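Chapter 7
Service in the Local Congregation

Aims of this chapter

By the end of this chapter, readers should be able to explain how a congregation organises the unpaid work of its members, describe the main forms which that work takes, and discuss the duties a congregation owes to those who serve. Readers who have not yet studied Chapter 2, on membership and governance, should do so first, as several terms defined there are used again without further comment.

7.1 What is meant by service

In most religious bodies the word "service" has two senses. It may refer to an act of public worship, or to work done freely for the good of others. This chapter is concerned with the second. The two senses are connected in the minds of many believers, who regard visiting the sick or preparing a hall for a funeral tea as an extension of worship. Others treat such work as an ordinary civic duty and attach no religious meaning to it. A congregation will usually contain people of both kinds, and its arrangements must suit them equally.

Aisling Lenihan, in her study of the Dornine parishes, distinguishes between inward service, which keeps the congregation itself running, and outward service, directed at the wider neighbourhood. Cleaning, music, teaching and the care of the building belong to the first group. Meals for people living alone, support for new arrivals and prison visiting belong to the second. Lenihan found that newcomers were generally asked to help with inward tasks, while outward work remained in the hands of a small number of long-standing members. The same pattern is described in the Stemitz case study at the end of this chapter.

Some activities fall between the two groups. A repair morning held in a church hall serves members and neighbours alike, and so does a lending library or a shared garden. Where an activity of this type is planned, the governing body should record who is responsible for it and under whose insurance it takes place.
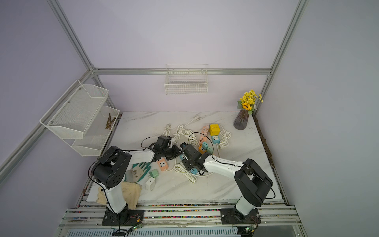 7.2 How members are invited to serve

A congregation of 100 members can rely largely on personal invitation. One of 900 cannot, and will need written notices, a named contact for each area of work and an agreed way of answering offers of help. Delay in replying is the complaint most often recorded in the Zotow survey, ahead of both excessive demands and lack of training.

An invitation should state the nature of the work, the time it will take, whether membership is required and how a person may withdraw. The last point is often left out. Members who see no proper means of giving up a task may hesitate to accept it in the first place.

Work with children, or with adults who are ill or dying, calls for a formal application, references and such checks as the law requires. These apply to every applicant, whatever his or her standing in the congregation.

Points for discussion

Consider a congregation known to you. Which of its activities would Lenihan class as inward, and which as outward? Are there any that she could not easily place?

The Tan report, discussed in section 7.4, recommends that no member hold the same post for more than seven years. Set out the case for and against such a rule in a small rural congregation.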